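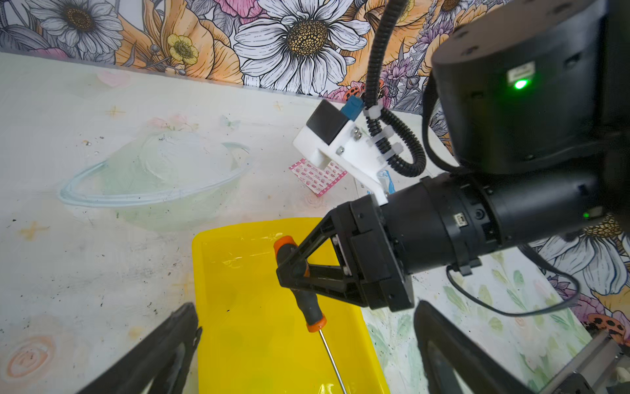
# Chapter 6: Holding Tools

By the end of Chapter 5 you had an arm that was bolted down, powered, and able to move between saved positions without hitting the bench. It could close its gripper on a foam block and open it again. In this chapter the foam block is replaced with a screwdriver.

A screwdriver is a harder object than it looks. It is long and thin, most of its useful length is a smooth metal shaft, and the part you want to hold is shaped for a hand. It also has to point in a particular direction. A foam block that turns a little in the jaws is still a foam block in the jaws. A screwdriver that turns a little has its tip somewhere else.

You will need the arm from Chapter 5, the parallel-jaw gripper, a shallow tray, and one screwdriver with a thick handle. Leave the fine electronics drivers in the drawer for now. Their handles are too narrow for the finger shape used here, and they are dealt with in Chapter 8.

## 6.1 What you will be able to do

When you have worked through the chapter you should be able to:

- choose a grip point on a handle and explain your choice
- set the jaw force so that the tool does not slip and the handle is not marked
- measure where the tip is once the tool has been gripped
- bring the tool down over a tray and stop at a chosen height
- route the cables at the wrist so that they do not pull during a turn

The last of these could have gone in Chapter 4 with the rest of the wiring. It is here for the simple reason that most builders don't meet the problem until the wrist starts doing real work.

## 6.2 The workshop at Kancombe

The examples in Part Two come from a build at the shared workshop in Kancombe, where Nigel Parsons put together the arm used for testing the exercises. He had the use of one table, two sockets and a shelf. Nothing in the chapter needs more room than that. If you are working at home, a kitchen table will do as long as it does not rock and you can clamp to it.

Parsons kept a notebook through the build, and parts of it are quoted where they help. His first entry on tool holding reads:

> Gripped the driver by the middle of the handle. Looked fine. Turned the wrist a quarter turn and the handle rolled in the fingers. Tip ended up well off to the left. Tried again with more force, same thing but slower.

He had flat fingers on the gripper at that stage. Two flat faces closing on a round handle touch it along two lines, and there is very little to stop it rolling or tipping. Adding force helps for a while, then the motor gets warm and the handle starts to show dents.

## 6.3 Grip points

Look at the handle of any ordinary screwdriver and you will find that its width changes along its length. There is usually a wide part for the palm and often a narrower waist nearer the shaft. Some handles have a collar at the base.

For our purposes there are three places to hold it.

**The cap end.** The tip is then a long way from the jaws, so any small tilt at the jaws becomes a large error at the tip. Use this only if you need the reach.

**The wide part.** This gives the most contact and the best resistance to turning. The jaws must open far enough to clear it, with a margin on each side.

**The waist.** The change in width above and below helps to stop the tool sliding up or down. Contact is smaller, so it resists turning less well.

Start with the wide part. Mark the handle with a ring of tape at the height where the jaws should meet it, and use the same mark every time. Repeatable is more useful than perfect at this stage.

## 6.4 Force

The gripper driver on the Plisitz board takes a force setting as a whole number. The number has no unit, and two grippers with the same setting may squeeze quite differently, so treat the values below as a place to begin.

| Setting | Result on the Kancombe gripper |
|---|---|
| 100 | Holds the tool still, slips when the wrist turns |
| 220 | Holds through a slow turn |
| 400 | Holds through a fast turn |
| 600 | Holds, but marks a soft handle |

Parsons settled on 400 for everything in this chapter. If your handle has a rubber sleeve you may be able to go lower.

Do not find your own value by starting high and working down. Start at 100 and go up one step at a time. At each step, tug the shaft lightly with your fingers, with the arm stopped and the motion disabled. Then stand clear and run the wrist turn from Exercise 5.4.

## 6.5 Where is the tip?

The control software knows where the centre of the jaws is. It knows nothing about the screwdriver. Until you tell it otherwise, it will happily lower the jaws to a safe height and push the tip straight into the table.

The distance from the jaw centre to the tip is called the **tool offset**. In the simplest case the tool hangs straight down and the offset is a single length. Measure it with a steel rule from the tape ring to the tip, and enter it in the tool table under a name you will recognise later. Parsons called his `driver_long`, then bought a longer one.

If the tool is tilted, one length is not enough. You then need three numbers, and the method for finding them is given in 6.8.

Put a tray under the tool for all the early tests. It catches the screwdriver if the grip fails, and a plastic tray is kinder to the tip than a hard surface. A strong plain colour also makes it easier to judge the gap by eye. The thickness of the tray base has to be added to the table height, and forgetting to do this is the most common mistake in Exercise 6.2.

## 6.6 Cables at the wrist

Before running any of the exercises, disable the motion and turn the wrist by hand through its whole range. Watch each cable as you go. A cable should never go tight, and a loop should never be large enough to catch on the tool or on the edge of the tray.

Watkins clips, or any similar plastic clip, will hold conduit to a bracket. Fix the conduit at the bracket and leave the slack above it.

### Exercise 6.1

Grip the screwdriver at the tape mark with the force set to 100. Raise it clear of the tray, wait for a minute, and measure from the tape ring to the jaws. Record any movement. Repeat at 220 and at 400.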